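How do I get a weekly planner to print on one page?

Rhonda Friesen
Posted in Planners and Templates

Hi all, I'm hoping someone has been through this already. I downloaded a weekly schedule template from the Plidau site (the landscape one with the half-hour rows, it opens as a spreadsheet) and I love how it looks on screen. But when I print it, Saturday and Sunday go onto a second sheet all by themselves, and the bottom rows end up on a third. I only want one page I can stick on the fridge!

I tried making the columns skinnier but then my appointments turn into a row of pound signs. I also tried the "fit to page" box in the printer window and it did nothing that I can see. My husband works split shifts and I have the kids' pickup times in there too, so I can't really drop any of the rows. Is there a setting I'm missing, or do I need a different template?

Graham Sedgwick
I had the same trouble with that one. The box in the printer window won't help you, you have to do it inside the spreadsheet. Go to Page Layout, find the Width and Height boxes, and set both of them to 1 page. Then go to Margins and pick Narrow. If there's a print area already set in the file (mine had one, and it ran all the way down to row 224 for some reason), clear it first, then drag over just the part you want and set it again.

One warning - with all the half-hour rows squeezed onto one sheet, mine came out at 40 percent and I needed my reading glasses for it. I hid everything before 6 in the morning and after 10 at night and that got it back to a decent size. You said you need all your rows, but look and see if you're really using the 3 a.m. ones. As for the pound signs, those are just the times not fitting. Select the column, turn on Shrink to Fit under Alignment, and they should come back.

Liette Girard
just use a paper one lol. Way less hassle

Rafferty Castellanos
Graham's steps are right, but I'd add a couple of things. Check the paper size, as a lot of these templates are made for A4 and if your printer has Letter in it you can lose the last bit of the bottom row. It's in the same Page Layout menu, under Size.

I went through plenty of bad prints before I started using Print Preview every single time, so please do that before you hit the button! And if you end up with hour rows in place of the half-hour ones, you can still type two things in one box. Press Alt and Enter together to start a new line inside the cell. I do pickup on the top line and practice on the bottom line and it reads just fine from across the kitchen.

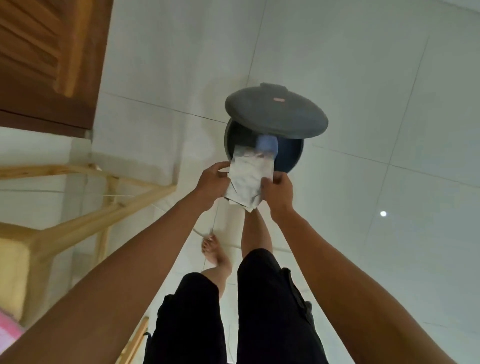
Emiko Noguchi: Clearing the print area fixed mine too, thank you Graham. Does anyone know if the Plidau monthly one has the same problem? I want to set up December before I print anything.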